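The robots have started on the brick returns, and we went to have a look

Posted Sep 21, 2018 in Work & Money

I've been meaning to get over to Odamon for months, and last week I finally managed it. If you don't know them, they're the play library on the Teltholm estate, the ones who lend out big tubs of building bricks to nurseries, childminders and the odd grandparent with a full house coming for the weekend. Tubs go out, tubs come back, and every single one comes back jumbled. Somebody has to tip it out and put the colours back together before it can go on the shelf again.

Until this summer that somebody was usually Yae Wada, who has worked the returns bench for longer than anybody else in the building. Now a good part of it is done by a pair of robot arms, and I wanted to know what she made of that (I half expected an earful).

She made me a cup of tea first. Then she showed me the screen next to her bench, where you get the view from down at the gripper.
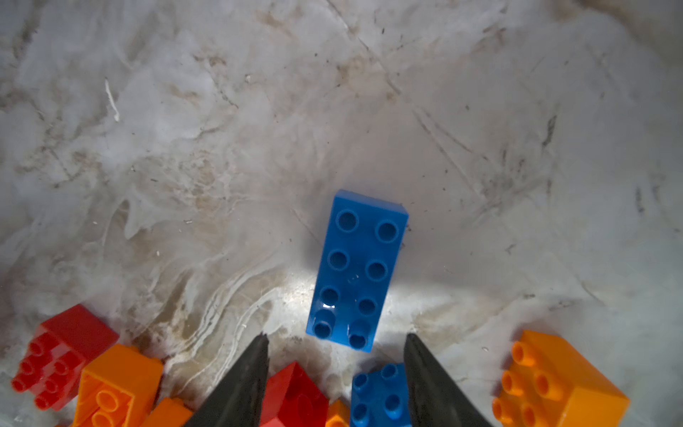 Yae told me she used to do a tub while listening to the radio and barely looking at her hands. Her thumbs were the trouble. She'd had a splint on one of them since last November, and by the end of a busy week she couldn't open a jar. "I didn't mind the sorting," she said. "I minded Sunday, when I couldn't do anything with my hands."

Odamon gets through 68 tubs in a normal week and far more in the run-up to the school holidays, so you can see why they went looking for help. The setup came from Maruyama, a small firm two units along, and it was Rodrigo Valente from there who spent most of July on his knees under the bench with a torch in his mouth. He's a cheerful sort. He told me the arms weren't the hard bit at all -- the hard bit was agreeing with everyone where things should go so that people could still get round the back with a trolley!

The way they work it now, a person tips out a small heap, the arms pick out the colours and put them into bins, and a person empties the bins. Small heaps, mind. They tried big ones in the first week and Yae says it was quicker to do the lot by hand.
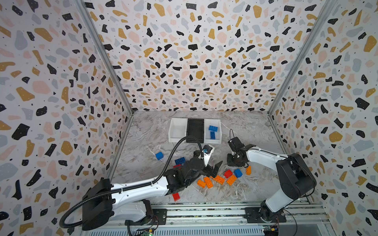
The two-armed sorting station at Odamon, with a couple of blue bricks in the white bin on the right.

It isn't fast. I'd pictured something whizzing about, and I stood there with my tea going cold. Erasto Bakilana, who runs the floor, laughed at my face and said everyone looks like that the first time. He doesn't need it to be fast, he said. He needs it to keep going while the rest of them get on with the jobs that were always being put off, and there were plenty of those. When they finally had time to do a proper stock check in August they found 431 pieces that belonged to sets they'd already written off as incomplete. He was so pleased about this that he told me twice.

What about the jobs, though? I did ask, and I asked it in front of everybody, which may have been rude. Nobody has gone. Two people who were on short evening shifts have been moved to days, and one of those is happy about it and one isn't. Sayaka Chiba is the one who isn't. She has a little boy and the evenings suited her, with her mum at home to do bedtime. Days mean paying for after-school club. She likes the new work well enough (she's on the phone to the nurseries now, and she's good at it) but she'd like her old hours back and she said so quite plainly. Erasto says they're talking about it. I'll ask again when I'm next over.

The pay question is still open too. Looking after the arms means spotting when a brick has gone in the wrong bin, knowing when to press stop, and wiping everything down at the end of the day, and Yae reckons that's a different job from the one on her contract. She wants it written down as one. I have to say I'm with her.

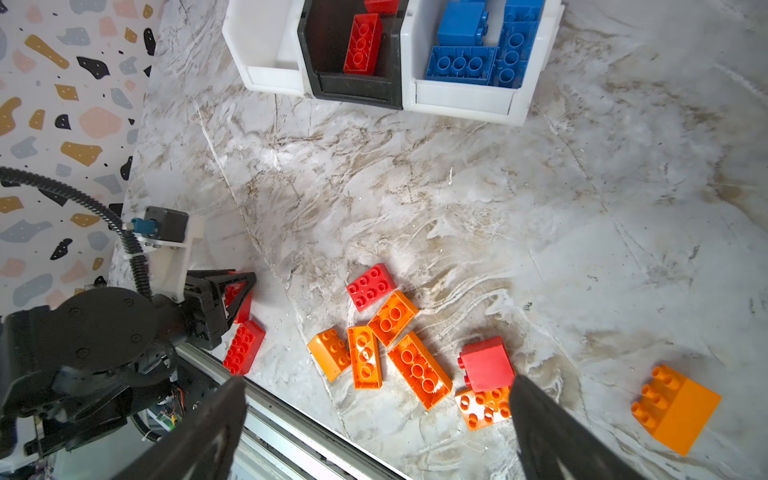

What happens next

Vilja Vainio, who started Odamon in her garage and still drives one of the vans, says they'll run the arms through to the new year before deciding whether to keep them for good. If they do, there'd be a second station at the Pletau branch, where the returns room is smaller and the heaps are, in her words, "frankly a disgrace". The branch there has over 300 families on its books and a waiting list on top.

She's also promised that the staff will have a say before anything is signed, and there's a meeting for that in November. Yae already has a list. Top of it is a better stool, then the contract wording, then somebody to fix the radio, which got moved to make space for the screen and hasn't picked up a station properly since.

If you've got an Odamon tub at home, they'd love it back by the date on the lid, and please do check down the side of the sofa first. Returns are at the side door on Teltholm, open until six, and there's a bell if you can't see anyone.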